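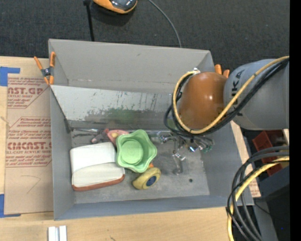
The bin at Station 2, with the green bowl among the items and the arm at the right.

THE MOSISDALE METHOD

The Office of Grasp Studies at Mosisdale wishes to record the results of the bin trials held in May. The trials were carried out under the rules of the Idbridge Agreement, and the arm was run by the planning program known as Zarine.

The question before the Office was a narrow one. When several items lie close together in a bin, the arm must choose which to lift first. The older method, named for Hsueh, chose the item with the widest clear space on one side. The new method asked Zarine to guess, before each lift, what would happen to the items left behind. It was then to choose the lift that would disturb them least.

Staff were instructed to place the items by hand, to step back behind the line, and to say nothing until the arm had returned to rest. The last instruction was added by Godfrey Swai, Recorder to the Office, who held that people who talk during a trial will later remember it as having gone the way they said it would.

Under the Hsueh method, 5 trials in the first set ended with an item pinned against the slanted panel, where the fingers could not reach it. Under the new method, there were 3. Over the full series, the new method cleared the bin in 86 percent of trials. The Office considered this result sufficient for a report, and the Recorder was asked to prepare one.

In preparing it, he noted a matter that the scoring sheet had no place for. Zarine left the green bowl until last. It did so when the bowl lay by itself near the wall and could have been lifted at once. It did so when the white padded piece was resting against it, and again when the yellow toy had been set on the opposite side. The bowl was moved, turned over, and placed nearest the fingers. The arm passed above it and went to something else.

The Office met to consider the matter. It was proposed that the bowl's wavy rim made the guess less certain, so that Zarine put off the lift until there was nothing left to disturb. This was accepted as the likely cause. It was further proposed that the bowl be removed from the set, as it made the order of lifts too easy to predict. The motion carried, with the Recorder opposed.

On Saturday he came in by himself, as the rules permitted, and ran the closing trial with the bowl left out. The arm moved over the bin and stopped. It remained there past the usual planning time. No fault was shown on the panel. It then lifted the yellow toy, set it down in the tray, and took up the remaining items in good order.

When the bin was clear, the arm did not go back to rest. It lowered its fingers to the bare floor of the bin, closed them, raised them, and carried nothing to the tray.

The Recorder entered the trial as cleared. In the space for remarks he wrote that one additional lift had been made, and that he had allowed it to finish before switching off the power.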